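Teaching by demonstration (robotics)

Teaching by demonstration is the practice of showing a robot how to do a task instead of writing out every movement in code. A person carries out the job through the machine, the movements are recorded, and a learning program is later trained on the recordings.

There are two common ways of going about it. In hand guiding, the teacher takes hold of the arm and leads it through the motion, much as one might guide a child's hand when teaching letters. In remote control, or teleoperation, the teacher moves a pair of handles or wears a headset, and the robot follows - sometimes a real robot, and sometimes a simulated one in a computer-drawn garden or kitchen, where a dropped cup costs nothing at all.

The Notby course, written by Yu-na Yeom and Dae-han Kwon, asks each learner for 50 demonstrations of every task. Its household set holds 252 recordings spread over 7 tasks, and beginners are gently encouraged to start with the gathering ones, which forgive a good deal of wobbling. Two-armed work takes longer to learn, as the teacher has to keep both hands in mind even while only one of them is busy.

In the simulated egg-gathering task, decorated Easter eggs lie on a lawn beside a wicker basket, and the teacher picks them up with the grippers one at a time.
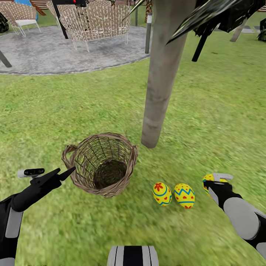 Bronisława Urbańczyk has objected that courses of this sort praise smooth demonstrations too highly, and that a learner who fumbles a grasp and then recovers has given the robot something well worth copying. Later versions of the Notby notes keep such recordings, marked separately.

See also: Teleoperation; Hand guiding; Imitation learning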